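Can a robot clear my table yet, or should I keep the kids?

trikley_dad
Posted September 23, 2023
Serious question from a man with a sink full of dishes. I've been reading about household robots since I was in college and I'd like to know when I can stop reading.

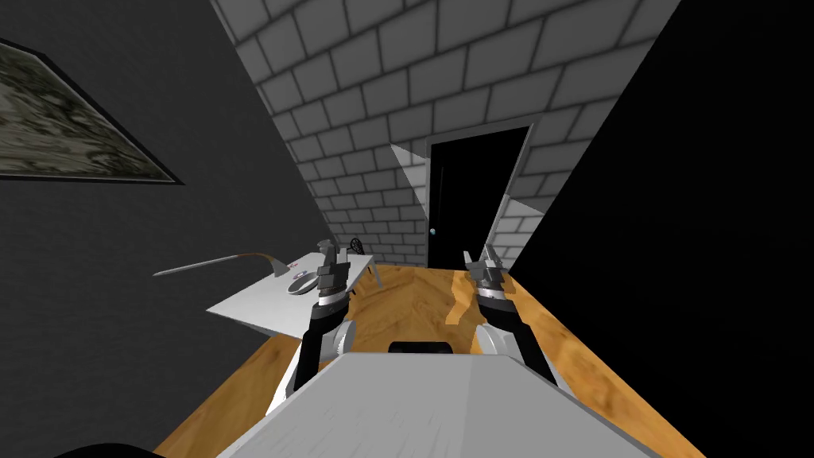 My wife's cousin swears it's two years out. She also told me that in May of last year, so I assume it's a rolling two years. What I want is modest. Pick up a dish, take it to the kitchen, come back for the next one. Two arms ought to be plenty. I get by with two and I'm not even good at it.

abrehet_a
Depends what you mean by "can." In simulation, with a white table and one small round dish on it? Sure, people get decent numbers on that. In your house, with oatmeal glued to the bowl, no.

I ran 46 tries of a dish pickup in sim for a class project. The gripper did fine until I moved the table five inches. Then it closed very confidently on air.

halmont_night_shift
We have arms at the shop and they never call in sick. Same part, same fixture, all night long. Put that part in upside down and the whole line stands there thinking about its life choices until I walk over and flip it. Chores are nothing but upside-down parts.

Zinash Wolde
I disagree with both of you a little. Flat dishes are hard for two short fingers, fine, but you don't have to solve "the house." You solve the one dish, then the cup, then the fork. Dishwashers don't look like a person at a sink and we all bought one anyway.

halmont_night_shift
Who loads yours?

Zinash Wolde
I do. Your point is noted and I resent it.

trikley_dad
So is sim good for anything, or is it a video game with extra steps?

abrehet_a
It's good for failing cheaply. Mine dropped the dish all afternoon and I swept up nothing. The trouble is friction, and light, and anything that bends. A brick wall in sim is free. A wet sponge is a thesis.

zideo_fan
You're all being gloomy. Almost everything you're complaining about is a data problem. Give it more kitchens.

halmont_night_shift
It can have mine. Starting tonight, please.

Zinash Wolde
zideo_fan, more kitchens helps with seeing the dish. I'm less sure it helps with holding it – that part still feels like hardware to me. Better fingertips would do more for me than another pile of video.

zideo_fan
Agree to disagree. Ask me again in May.

trikley_dad
OK. Going to go do the dishes. If anyone has a lead on a used arm that can handle a casserole pan, my messages are open.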